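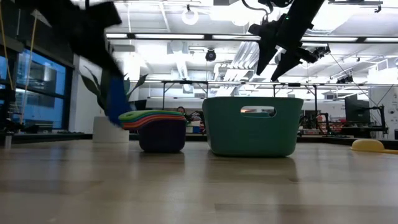

Tamsin Orrell
Kitchen planner, Skandham

Speaker notes - "Where does the scoop live?"
August 17, 2018

Slot is 30 minutes. Aim to finish early, they'll want the tea.

Start with the picture up and say nothing for a bit. Let them look at the green basket. Then ask who has one at home with things in it that they couldn't name under oath. Wait for hands. Put mine up first.

The stack. Measuring cups, scoops, call them what you like, my mother called them "those". They nest, which is the whole reason people buy them. Lime green, teal, orange, red, and the dark purple one on the outside holding the family together. Nested, they take up the room of a single cup with a lot of handles.

Then the yellow one. Point to the far right, face down on the table. Pause here. Every kitchen I visited for the Lekota project had a yellow one, so to speak - the piece that's out on its own while the rest are put away. We looked at 29 kitchens in July. I opened a great many drawers and was offered nearly as many biscuits.

Main point, say it slowly: a set gets put away as a set or it doesn't get put away. Once a single scoop has moved out, the others follow within the week.

Two things that helped people:

Basket on the worktop, wide at the top, with a handle hole. Ugly, but you can drop things in without looking. The lidded boxes we tried at Vava were lovely and stayed shut all month, with the scoops on top of them.

Handles all pointing the same way. Sounds fussy. Try shutting a drawer on a stack with its handles in a fan and come back to me.

Skip the Trusero slide if we're running late. It's a graph and it goes up.

Someone will ask about the plant. Yes, plants on worktops are fine, they give you something green that doesn't need putting in a drawer. Mine is dead.

Questions. If there aren't any, ask the front row where they keep the tin opener and stand well back.

Handouts are by the door, please take two, I printed far too many.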